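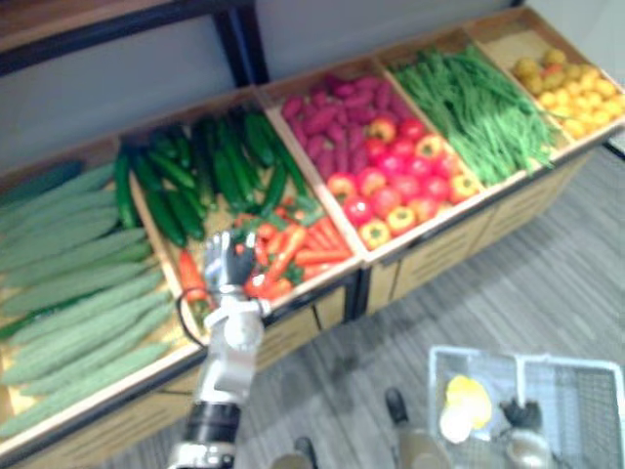

Does "Local" Mean Anything on a Produce Sign?
Project report, Food and Society

Introduction

Stores like the word "local." It goes on chalkboards, bag tags and flyers, and shoppers are said to pay more when they see it. Our group wanted to know what a shopper in Clodton gets in return. We went in with doubts, and most of them are still with us.

The project covered three places that sell fresh produce in town: the Onishi grocery, the Tondosico supermarket off the highway, and the Saturday stalls at Dralen Square. We asked each one the same two things. What do you mean by local, and how would a customer check?

What we did

We visited over 4 weeks, ending on 11th March. We wrote down what the signs said, then asked whoever was working if they could tell us which farm or which county an item came from. We also left a short survey at the library and got 71 forms back. Several were filled in by people who clearly knew each other, and two had the same handwriting, so please don't treat the survey as a picture of the whole town.

What the signs said

Onishi uses "local" for anything grown in the state. The manager told us this right away and didn't seem to think it was a problem. The state is large, though, and a squash can ride in a truck for most of a day without leaving it.

Tondosico had a printed sign that said "from farms near you." When we asked how near, we were sent to the service desk, which gave us a phone number. The person on the phone said the company counts any farm within 800 miles of the warehouse. The warehouse is not in Clodton. We asked for this in writing and have not received it.

Dralen Square was better, but less so than people think. Most sellers named their own farm with no trouble. One had bananas, which do not grow here in March or in any other month, and he said he buys them to fill out the table. His banner said "locally grown" across the whole stall.

What shoppers thought

On the survey, most people wrote that local food is fresher. Very few said they had ever asked where something came from. The most common guess for what local means was "the next county or closer," which matches none of the signs we read at the two stores.

A lot of articles we read for class say that buying local cuts pollution. We are not sure it is that simple. A small pickup making many trips may burn more fuel per pound than a full truck making one. We did not have numbers for any Clodton farm, so we can't say either way, and we don't think the store flyers can either.

Problems with our project

Our visits were all in late winter, when little is growing nearby. A summer visit might look kinder to everybody. We only talked to people who were willing to talk. Also, one group member's family shops at Onishi every week, and we may have gone easier on it.

What we would ask for

A county name on each sign would be enough. Onishi already has that information on its delivery boxes. Tondosico probably does too, but we were not allowed in the back to look.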